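July 21, 2024

Bench notes, packet sorting, continued from the Karnum notebook (which is full, finally, after 90 pages of my handwriting, sorry to anyone who has to read it).

Spent most of the morning on the little white packets. Gangadharan brought up the box from the Dretton order and I tipped a good handful out on the butcher-block table so we could settle how we want them grouped before we write the instructions up properly. I had a whole scheme in my head and it lasted maybe ten minutes! My idea was one basket per print, but the red and black markings are so small that I kept picking a packet up, squinting, putting it down again and then losing track of which ones I'd already looked at. Gil-soo watched me do this for a while and suggested sorting by basket color first and worrying about the print later. Fine. Better. I've crossed out my page.

Baskets are the cheap plastic ones from the Myklebust catalog and I do like them – light, easy to rinse, and the colors mean I can say "orange" across the room and get the right one handed to me. What I don't like is how they slide. Give one a nudge and it ends up at an angle, and then you're reaching over the side where you meant to reach in. Try a strip of shelf liner under each? We have a roll of it somewhere, item 3661 on the stores list, if the stores list is to be believed.
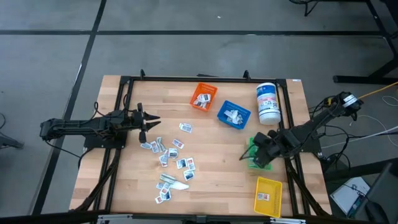 Also the packets themselves. They're slippery, they're nearly flat, and when two land on top of each other it's easy to take both and think you've got one. I did it over and over. Spreading them out first helps a lot, so I want that as its own step at the top of the sheet, before anybody touches a basket. Gangadharan thinks it wastes time. We timed neither version, so that argument is still open (I'm right though).

The crumpled ones are a separate headache. Do they go in with the good ones or get pulled? The Flarnis sheet says nothing on it. For now, pulled, and Gil-soo will ask.

To do:
Shelf liner, see above.
Rewrite step 1 – spread packets, no stacking.
Decide on a home for the cloth so it stops living in the middle of the packets.
Next order is 400 packets, due in September. Check we have shelf room for the box!
Ask for 3 more baskets, any color we don't already have.

Gangadharan has my good marker. Labels tomorrow, once I get it back.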